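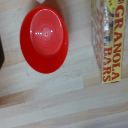
4.2 Bowls placed upside down

The Clellex kit is sold with the claim that its picking software needs no setting up for ordinary kitchen goods. The brochure calls this "ready on arrival" and gives no test behind the phrase. We took bowls as our first check, as every household has them and the supplier's own demonstration relies on them heavily. In that demonstration the bowl always stands the right way up with its rim free, and the fingers close over the edge. Turned over, as the red one is in Figure 3, a bowl offers the wrist camera a smooth sloping wall and a raised foot, and the rim lies against the table. The foot is also the part that catches the light, and small highlights of the kind visible across it were enough, in our trials, to shift the software's guess at where the object's centre lay.

Figure 3. Wrist camera view of an upturned bowl with a box of granola bars on the same table.

We ran 277 trials with bowls in either position, using the settings as delivered. The upright bowls gave us little to complain of. With the bowls upside down the kit failed to lift in 111 trials, and most of these failures were of one kind: the fingers came down on either side of the foot, closed, and slid off. The software then reported a successful grasp. We regard the false report as more serious than the slip. A buyer can work around a machine that drops things, but a machine that logs a drop as a success will spoil any count built on its records, including, we suspect, some of the counts in the sales material.

Pallwood, who distribute the kit, were sent these results in January. Their reply was that upturned bowls are "outside normal presentation" and that a paid add-on, Davex, would deal with them. We bought Davex and repeated the upside-down trials. Failures fell, though by less than we had been led to expect, and the false reports continued. The add-on seems mainly to lower the fingers further before they close. On a thin-walled bowl this sometimes pushed the whole thing along the table until it met its neighbour, at which point the lift often worked, for reasons that do the software no credit.

Neighbouring objects raise a separate question. Boxed food was left on the table in many of the trials, at varying distances from the bowl. Bangash and the other kits we looked at earlier treat a box as something to steer round. Clellex did so when the gap was wide. When it was narrow the arm paused for up to 35 seconds and then, in several cases, chose the box instead, although the bowl had been named as the target. Printed lettering on the packaging made no difference that we could measure, despite the brochure's remarks on "label-aware" picking.

Two of us (Gaillard and Prins) scored the trials separately from the recordings. They disagreed mainly over lifts in which the bowl left the table and fell back at once. We have scored these as failures. The supplier would score them otherwise, and readers comparing our figures with Pallwood's should bear that in mind.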